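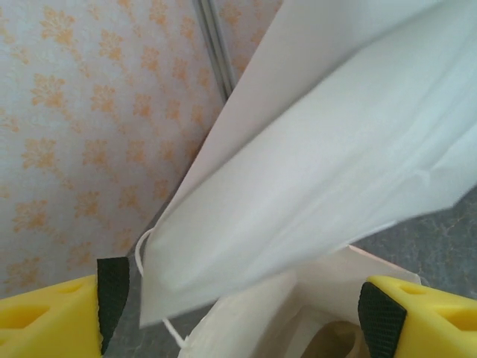
6.4 Dropped or snagged bag (fault 195)

Fault 195 means the arm closed on a bag and then lost it, or felt a pull on the gripper that did not match the weight of the load. The arm stops where it is, holds its joints, and shows the fault on the Gristar panel. The gripper stays in its last position, which can be open, closed, or partway.

Most 195 faults happen with handled paper bags. A string handle can slip down beside a grip pad or pass between the two fingers. The pads then close on string and one layer of paper, and the bag swings or tips when the arm lifts. Bags that have been folded flat and reopened are also likely to cause this fault, as the fingers may pick up a loose fold instead of the full side of the bag.

CAUTION: Do not pull a bag out of a closed gripper. The paper can tear without warning and drop the contents. A handle that is caught can also drag your fingers toward the pads.

CAUTION: The arm is still powered during a 195 fault. Press the stop button before you put your hands near the gripper.

Clearing the fault

1. Press the red stop button on the base. Wait for the panel to show HOLD.

2. Look at the bag from the side before you touch it. Find both ends of any handle that is near the fingers.

3. Support the bag from underneath with one hand. If the bag is too heavy to hold this way, slide a box or tray under it.

4. Turn the manual release on the back of the gripper counterclockwise until the fingers are fully open. The release is stiff for the first half turn.

5. Lift the handle clear of both fingers, then move the bag out of the work area.

6. Check the grip pads. Remove any paper scraps or string fibers with the dry brush. Do not use solvent or tape – both leave the pads slick.

7. Check that each pad sits flat on its finger and that the corners have not lifted. Replace the pads as a pair if either one is loose.

8. Turn the manual release clockwise until it clicks.

9. Twist the stop button to reset it, then select CLEAR on the panel. The arm moves slowly to its home position. Keep clear of it until the panel shows READY.

Note: If the panel shows 195 again before the arm reaches home, something is still caught. Go back to step 1. Do not select CLEAR a second time without checking the gripper.

Setting up for paper bags

The settings below come from the bench trials at Brukinbridge, run by Charito Tagle. They replace the values in the first printing of this guide, which set the grip force too high and crushed the bag mouth.

1. From the main menu, open LOAD TYPE and select PAPER, HANDLED.

2. Set grip force to 80. Do not raise this value to cure a slipping bag. Check the pads and the handle position first.

3. Set LIFT PAUSE to ON. The arm raises the bag slightly, stops, and compares the load before it continues.

4. Stand the bag upright with the mouth open and fold the handles to the outside, away from the approach side.

5. Run one slow cycle with an empty bag and watch the handles as the fingers close.

Note: LIFT PAUSE needs software 2113 or later. On older software the menu item appears but has no effect.

Repeated faults

If fault 195 comes back three times in one shift, take the arm out of service and save the log before you switch off the power. The log holds the last 3000 gripper movements and is erased at shutdown on Saraç base units. Send it to Krešimir Stan at Flarnora service with the bag size, the handle type, and the grip force in use.

Pad replacement is covered in section 7.2. For fault 196 (finger did not reach position), see section 6.5.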